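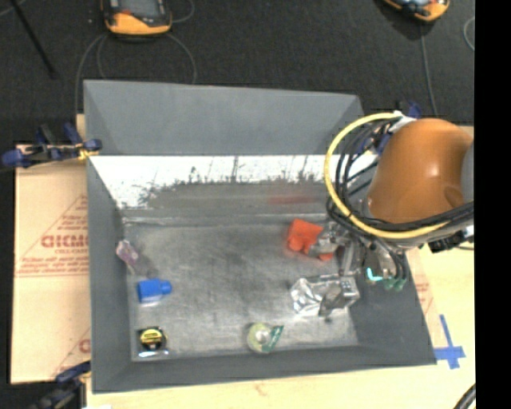

3. Materials and Methods

3.1 Study area and participating stores

The study was carried out in the town of Gilchrist and the neighboring settlement of Feler, which share a single household waste contract and a single drop-off site. Both places are served by small grocery and hardware stores, most of them family owned. Store owners were approached by letter in November and asked whether they would allow returned packaging to be collected at the counter. Stores that sold only fresh food were left out of the sample, as were stores that already ran a refill scheme of their own.

Households were recruited through the stores. A total of 1072 households received an invitation with a reply card, and 392 returned a completed card and were enrolled. Households that moved out of the contract area during the study were kept in the analysis up to the last return they made. No payment was offered for taking part, although each household received a cloth bag in which to carry its packaging to the store.

3.2 Return schemes

Two schemes were compared. Under the Suvotard scheme, a small deposit was added to the shelf price of each item and paid back in cash when the empty pack was handed in. Under the Triltida scheme, there was no deposit, and the household earned credit toward its yearly waste fee. The size of the credit was set so that a household returning the same packs under either scheme would receive the same amount of money over the year. The schemes therefore differed in the timing and form of the payment, while its value was held equal.

Stores, and not households, were assigned to a scheme. This choice was made after early talks with store owners, who were unwilling to explain two sets of rules at the same counter. Some households shopped at stores under both schemes. These households were assigned to the scheme of the store named on their reply card, and the effect of this decision is examined in Section 5.

3.3 Sorting of small rigid items

Small rigid items present a known difficulty for schemes of this kind. They are light, they take many shapes, and their labels are often missing by the time they are returned. Capped items shaped like a bottle or cylinder, such as the blue plastic one in Figure 2, were recorded as one item when the cap was attached and as two items when it was not. Translucent pieces that could not be matched to a product were recorded as unassigned and were excluded from the deposit totals.

Figure 2. Small loose items on the floor of a gray sheet-metal bin with sloped walls.

Each store's returns were kept separate until they had been recorded. The recorder noted the material, the presence or absence of a label, and whether the item still held any of its contents. Items were weighed by store and by material. Single items were not weighed, as the available scale was not suited to loads of that size.

3.4 Household survey

A survey was mailed to all enrolled households at the close of the collection period. It contained 31 questions, of which 30 were closed and one was open. The closed questions covered shopping habits, distance to the nearest participating store, storage space in the home, and knowledge of the scheme rules. The open question asked households to describe any occasion on which they had chosen to throw a pack away instead of returning it. Answers to the open question were coded by Huia Hollis using a list of themes drawn up before the surveys were opened. Themes that arose during coding were added to the list, and earlier answers were then read a second time.

3.5 Analysis

The main outcome was the share of sold packs that were returned, calculated by store and by month. Sales figures were supplied by the stores under an agreement that they would not be published in a form that identified any one business. Differences between the two schemes were tested with a mixed model in which store was treated as a random effect. Distance to the store and household size were entered as fixed effects. Months in which a store closed for more than a week were dropped from the model but are included in the descriptive tables.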